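Table-clearing arm, inspection before unattended use
Site: Ornunville test kitchen
Checked by: Bronisława Laskowska
Chore: clear a small table, 10 runs in October

1. Wrist camera, close range
Result: fail. At this distance the view is blurred grey with a paler strip along the bottom. I could not pick out any object in it. Cameron Faulkner to look at focus.

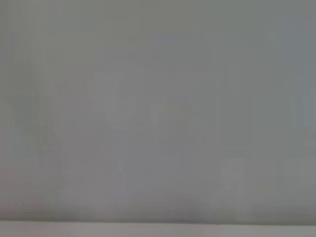
2. Reach and grip
Result: pass with comments. The arm gets down to soft items well enough. Folded cloth is the hard part – it bunches, and the fingers take one layer and leave the other.

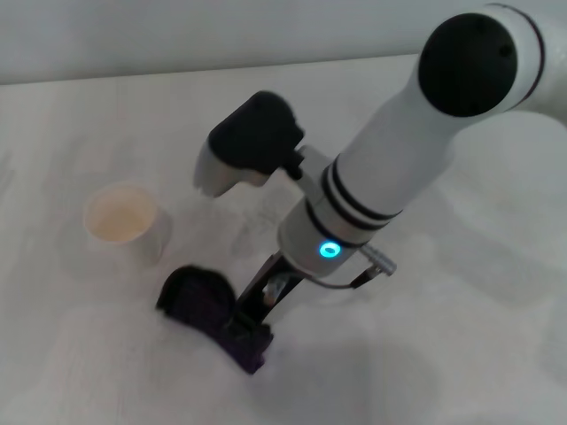
Paper cups were easier, though two were crushed over the 10 runs. A person clears the same table faster and without supervision.

3. Cable and connector
Result: pass. No snagging. Recheck after 400 cycles.

4. Wrist camera, repeat
Result: fail. Clean the lens and test again before any more grip work.
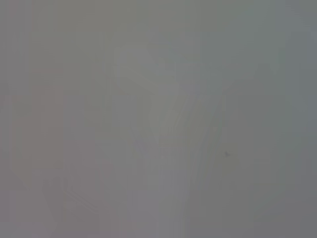
Item 4: wrist view, small dark speck right of centre

Overall: not ready to be left alone with household chores. Huia Nepia to countersign once items 1 and 4 are closed.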